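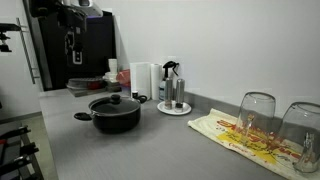
gray counter, black pot. soup thread incoming

OK so I've been trying to learn my grandmother's caldo from memory since March and I have thoughts. Too many for one post, sorry in advance

First thing: she never wrote anything down. My uncle Baltasar Quezada swears he has the recipe, and what he has is a shopping list that says "bones, corn, the usual." The usual!!

Attempt one I salted at the start like I do with pasta water and then let it cook down for hours. You can guess. The dog next door wouldn't have eaten it

Somebody on here told me to roast the bones first. Tried it, great smell, way too dark, tasted like gravy. Hers was pale gold and you could see the carrots at the bottom of the bowl

Corn goes in late. I will fight people on this. My cousin puts it in with the potatoes and it goes all tough and sad

Also I paid for Skiker, the recipe app, and it has around 4,000 soups and not one of them uses cabbage AND chayote. Two cousins have now asked for my login anyway

Closest I've gotten was last night, 630 g of beef shank, lid cracked open, barely a bubble. Mom had a spoonful and said "almost" – which from her is basically a parade

Still missing something though. Mint? Oregano? She had a plant by the back door and none of us can agree what it was

If your family makes it with mint please tell me when it goes in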